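Lesezeit: 6 Minuten

Wir verwenden Cookies. Leider keine mit Schokolade. Mit dem Weiterlesen stimmst du zu oder fragst jemanden, der zustimmen darf.

Der Berg, der Strom aufhebt

6. Mai 2020

Strom ist eine merkwürdige Ware. Äpfel kann man in den Keller legen, Nudeln in den Schrank, und alte Pullover landen in einer Kiste, in die bis zum nächsten Umzug keiner mehr hineinschaut. Strom dagegen will sofort verbraucht werden. In dem Augenblick, in dem du das Licht anknipst, muss irgendwo ein Kraftwerk die passende Menge liefern. Ein Lager voller Strom, aus dem man sich abends eine Schaufel holt, gibt es so leider nicht.

Früher war das ein kleineres Problem. Wenn viele Leute kochten, verbrannte man eben mehr Kohle. Wind und Sonne lassen sich aber nichts befehlen. Die Sonne scheint mittags am kräftigsten, wenn viele Lampen aus sind, und geht unter, wenn alle den Fernseher einschalten. Der Wind weht gern nachts um drei. Um drei Uhr nachts möchte kaum jemand staubsaugen, und wer es doch tut, bekommt Ärger mit den Nachbarn.

Man braucht also einen Trick. Einer der ältesten steht in den Bergen, besteht zum größten Teil aus Wasser und heißt Pumpspeicherkraftwerk. Das Wort ist lang, die Idee ist kurz.

Oben ein See, unten ein See

Nehmen wir das Kraftwerk Plasesia. Es liegt hinter dem Dorf Fillik, wo die Straße aufhört und die Kühe anfangen. Über dem Dorf steht der Jesley, ein Berg von 2.194 Metern Höhe, der an den meisten Tagen eine Wolke auf dem Kopf trägt. In einer Mulde an seiner Flanke liegt der obere See. Der untere See liegt im Tal und heißt Sowerby-Becken. Er sieht ein bisschen aus wie ein Freibad, ist aber keines. Auf den Schildern steht das sehr deutlich.

Zwischen den beiden Seen liegen 443 Meter Höhenunterschied. Verbunden sind sie durch ein dickes Rohr, das schräg durch den Fels führt. Am unteren Ende des Rohrs sitzen die Maschinen.

Ist zu viel Strom da, treibt er Pumpen an. Die drücken das Wasser aus dem unteren See durch das Rohr nach oben. Das ist anstrengend, und genau so soll es sein. Die ganze Mühe steckt danach im Wasser, denn es liegt nun hoch oben und könnte jederzeit wieder herunter.

Wird Strom gebraucht, öffnet man oben den Schieber. Das Wasser saust durch das Rohr ins Tal und schießt unten gegen eine Turbine. So nennt man ein Rad mit Schaufeln, das sich sehr schnell dreht. Die Turbine dreht einen Generator, und der macht daraus Strom. Anschließend liegt das Wasser wieder im unteren See und wartet darauf, hinaufgepumpt zu werden. Über Langeweile hat es sich noch nie beschwert.

Lageenergie, oder: warum die Treppe anstrengend ist

Physikerinnen und Physiker nennen das, was im hoch gelegenen Wasser steckt, Lageenergie. Du kennst sie von der Rutsche. Erst musst du die Leiter hinauf und schnaufst. Oben sitzt du da und siehst aus wie vorher, höchstens etwas röter. Trotzdem hast du nun etwas, das du unten nicht hattest: Du kannst rutschen, ganz ohne dich weiter anzustrengen. Das Klettern war sozusagen das Einzahlen, das Rutschen ist das Abheben.

Je höher die Rutsche und je schwerer das, was herunterkommt, desto mehr Energie steckt darin. Darum baut man solche Kraftwerke gern in die Berge und ungern an den Strand. An der Nordsee müsste man sich den Berg erst selbst aufschütten, und mit dem Sandeimer dauert das.

Apropos Eimer: Ein Eimer mit zehn Litern Wasser, der die 443 Meter hinunterstürzt, liefert ungefähr so viel Strom, wie man braucht, um ein Handy einmal aufzuladen. Das klingt nach ziemlich viel Geplansche für ein bisschen Akku. In so einem See liegen allerdings sehr viele Eimer.

Wie stark ist das?

Die Maschinen von Plasesia schaffen zusammen 105 Megawatt. Ein Megawatt sind eine Million Watt. Ein Wasserkocher braucht meistens zwei Kilowatt, also zweitausend Watt. Wer mag, kann ausrechnen, wie viele Wasserkocher gleichzeitig brodeln könnten. Kleiner Hinweis: Die Küche müsste größer sein als eure, und Tee für alle wäre auch genug da.

Fast noch wichtiger als die Stärke ist die Geschwindigkeit. Ein großes Kohlekraftwerk, das kalt ist, braucht Stunden, bis es richtig läuft. Es ist wie ein großer Bruder am Samstagmorgen. Ein Pumpspeicherkraftwerk kann oft schon nach wenigen Minuten loslegen. Das hilft sehr, wenn anderswo plötzlich etwas ausfällt oder wenn sich eine dicke Wolke vor sehr viele Solaranlagen schiebt.

Gibt es einen Haken?

Es gibt sogar mehrere.

Erstens bekommt man weniger Strom heraus, als man hineinsteckt. Das Wasser reibt sich am Rohr, die Pumpen werden warm, und auch die Turbine behält einen kleinen Teil für sich. Von vier Portionen Strom kommen ungefähr drei zurück. Das ist kein Pfusch. Jeder Speicher nimmt sich seinen Anteil, auch der Akku in deiner Taschenlampe.

Zweitens braucht man Platz. Ein See, wo vorher keiner war, liegt immer auf etwas drauf: auf einer Wiese, einem Bach oder dem Lieblingsplatz eines Molches. Der Molch wird selten gefragt. Deshalb wird vor dem Bau lange untersucht und noch länger gestritten, und manchmal kommt am Ende heraus, dass man es lieber lässt.

Drittens ist irgendwann Schluss. Wenn der obere See leer ist, ist er leer. Die meisten solcher Anlagen reichen für einige Stunden. Einen ganzen grauen, windstillen Winter überbrücken sie nicht. Dafür braucht man andere Speicher, und an denen wird noch kräftig getüftelt.

Und was ist mit Schnee?

Im Winter friert der obere See zu, jedenfalls an der Oberfläche. Das Wasser darunter bleibt flüssig und arbeitet weiter. Sinkt der Wasserspiegel, sinkt das Eis mit und bricht am Ufer in Schollen. Darum darf man auf einem Speichersee niemals Schlittschuh laufen, selbst wenn das Eis dick aussieht. Im März, wenn am Jesley der Schnee zu schmelzen beginnt, läuft außerdem frisches Wasser von den Hängen in den oberen See. Das muss dann niemand hinaufpumpen. Im Kraftwerk freut man sich darüber ungefähr so wie über einen Geldschein in der Winterjacke.

Zum Ausprobieren

Du brauchst einen Trichter, einen Löffel aus Plastik und eine Badewanne, am besten die eigene. Lass Wasser durch den Trichter auf den Löffel laufen, erst aus geringer Höhe und dann von weiter oben. Merkst du, wie der Löffel stärker nach unten gedrückt wird? Jetzt hast du deine Hand als Turbine benutzt. Strom kommt dabei nicht heraus, dafür ein nasser Ärmel. Aufwischen gehört übrigens zum Versuch.

Schwierige Wörter

Generator: eine Maschine, die aus Drehung Strom macht. Am Fahrrad heißt sie Dynamo und summt manchmal.
Schieber: ein sehr großer Wasserhahn ohne Waschbecken.
Turbine: ein Rad mit Schaufeln, das von Wasser, Dampf oder Wind gedreht wird.

Das könnte dich auch interessieren

Warum brummt der Strommast?
Woher weiß der Stromzähler, was er zählen soll?
Erdgas: unsichtbar und trotzdem in der Leitung
Wie kommt die Wärme in den Heizkörper?

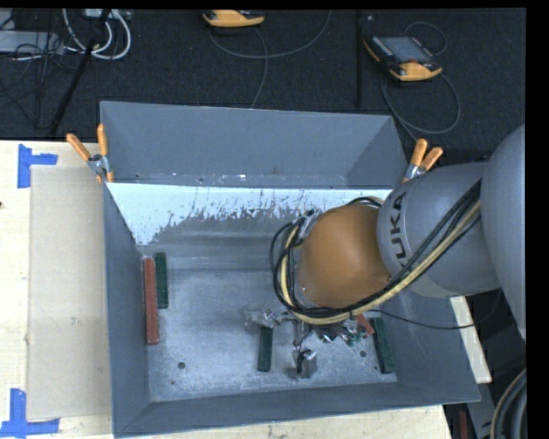
Graue Metallwanne mit runden Löchern im Boden, rechts ein Roboterarm.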